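Siiri Eskola
January 7, 2026

1/ OK, kitchen arm update! I've been quiet because I rebuilt the whole practice kitchen in the simulator (I call the project Poterer, the arm is Cantero, please don't ask why). The real arm is clamped to a bench at Havport, our shared workshop, and it waits there while I break everything virtually first.

2/ Quick recap for new people. Cheap hobby arm, two-finger gripper, one camera down by the fingers. The goal since September is boring and I love it: pick a thing off the counter, put it somewhere else, don't drop it.

3/ Tonight's job is the big basket bowl. It's wide at the top and tapers to a tiny foot, so if the fingers come in low they have a lot of sloping wall to slide along. I want the grip up at the rim instead.

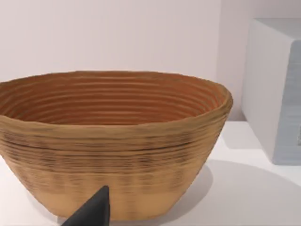
4/ So the approach height is now its own setting. Before, I had it buried inside the grasp code and every change meant hunting through the file at midnight with cold tea. Now it's one number at the top. Why did I wait this long??

5/ Somebody asked how many practice runs I do. I've done 3,000 on this kitchen so far. The first 400 were garbage (I had the gripper friction set way too high, so everything stuck to the fingers like jam) and I threw them all out.

6/ Other thing I fixed: lighting. My counter and walls are super pale, and the arm kept treating shadows as objects. I now shuffle the lights between runs, and it has mostly stopped trying to pick up shade. Mostly!

7/ Next up is the soda can. Totally different problem from the bowl. It's narrow and slick, and I want one finger on each side before anything closes. I slowed the last bit of the move way down, and the fingers take almost 10 seconds to shut now. Painful to watch, but I can see what they're doing.

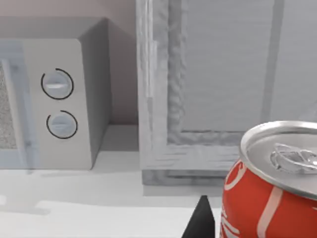 8/ Stuff still on my list:
- microwave knobs. I want Cantero to turn one someday, but the gripper tips are pointy and I think I need pads
- a softer closing force for cans on the real arm, I am not mopping Havport again
- rename my files, I have three called "final"

9/ The pads are going to be printed at Prudport, the little print place by the tram stop. If they fit I'll post the model so you can all make your own.

10/ Running another 700 overnight with the new height setting. Laptop fan sounds like a hair dryer. If you've done can grasps with pointy fingers, tell me what angle you come in at, I'm reading replies until I fall asleep!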